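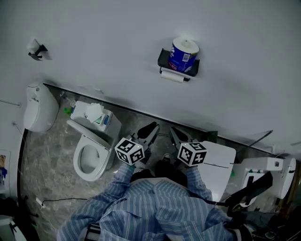

The loo from above, lid up, tissues on the tank and the black holder on the wall with its roll hanging down.

The smallest room at Testton, April 19, 2021

Right, so I promised I'd put up some photos of the downstairs toilet at the Testton workshop, and then I got distracted by the kitchen (that's a page of its own and it's a long one). The toilet is the room people keep asking me about, which tickles me no end, as it's the smallest one we've got and I spent less on it than on the kitchen taps. But it's been on my list since January and I'm quite proud of it, so off we go!

If you haven't visited, Testton is the old unit just off the Namonbridge road, on the Vullport side. Everybody who works in the building shares the one toilet, so it gets a lot of use, and by the end of last year it was looking very sorry for itself. The walls had gone a sort of tea colour, there was nowhere to put anything down, and the loo roll lived on the windowsill in the corridor, so you had to remember to bring it in with you. I forgot more than once. We all did.

What's in there

It's a plain room. One toilet, one urinal on the wall next to it, a dark skirting board along the bottom and white walls, or very nearly white. The paint is a light grey-white that I picked because a bright white looked so cold on the test patch. I put up patches of both and left them for a week and everyone who walked past had an opinion, mostly that they were the same colour. They are not the same colour!

The floor is a speckled beige and I left it alone. I did look at replacing it, got a quote, had a lie down, and gave it a good scrub instead. Speckles are very forgiving, I've decided. I used to think they were ugly and now I wouldn't have anything else in a toilet.

The skirting I wanted dark from the start. In the corridor it's white and every mop in the building has left its mark on it, so I wasn't doing that twice. It also gives the room a bit of an edge, otherwise it'd all run together, pale wall into pale floor.

The tissue box

I do like having a box of tissues on top of the tank. Ours is white with blue trim, and there's usually one poking up ready to be grabbed, like in the photo. My mum always had tissues in the bathroom and I think it makes a room feel looked after, even one you only spend two minutes in. It's also the one flat place in there that's properly big enough for a box, so it was never going to go anywhere else. I buy whatever's cheapest and I've given up trying to match them to anything.

The black holder

Now this is the bit I'm really pleased with. It's a toilet roll holder with a little shelf on top, and I found it at El Fassi when I'd gone in for picture hooks. It was £18, which felt like a lot for a loo roll holder until I thought about how many trips to that windowsill it would save. I'd been looking at chrome ones, and the black was a last-minute change of heart, but on a pale wall it looks so smart. There's another small black fitting further along the wall and the two go nicely together, I think.

Putting it up was less fun. I measured it, marked it, went and had my lunch, came back and decided it was too low, marked it again, and then drilled the first lot of marks. So there's some filler under the paint that I'd rather you didn't go looking for. My advice is to rub out your old pencil marks before you do anything else at all.

The shelf was meant for phones, really. People were balancing them in the daftest places. It does hold a phone very well but of course it holds other things too, and whatever's on there tends to stay on there. I go in every Friday and clear it, and by the next week it's got something on it again. I've stopped minding. A shelf is for putting things on.

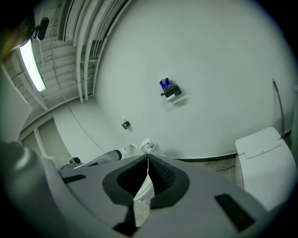
Looking up at the same wall from low down, something blue on the shelf and the roll tucked in underneath.

Still to do

The cable. It's that thin dark line going across the wall from up near the ceiling, and it annoys me every single time. I'd like it tucked into some white trunking and run down the corner, and I've got a length of it in the shed, so really it's just me getting round to it.

The pipe behind the toilet I go back and forth on. It's a slim metal one and it goes up the wall with a slight bend at the top. I had a plan to paint it the same colour as the wall, then I bottled it halfway through opening the tin, and now I've rather got used to it. Tell me if you think I should paint it. I'm asking properly, I can't decide.

I'd love a picture on the big stretch of wall as well. There's so much plain wall above everything and it would take something quite large, a map perhaps, or one of those old seaside posters of Vullport if I can find one that isn't £100. I've seen one at £151 with a tear in it!

And a bin with a lid. I keep writing it on the list and coming home with plants.

The kitchen page is finished bar the captions, and the stairs will come after that, once I've got the last of the carpet glue off the bottom step.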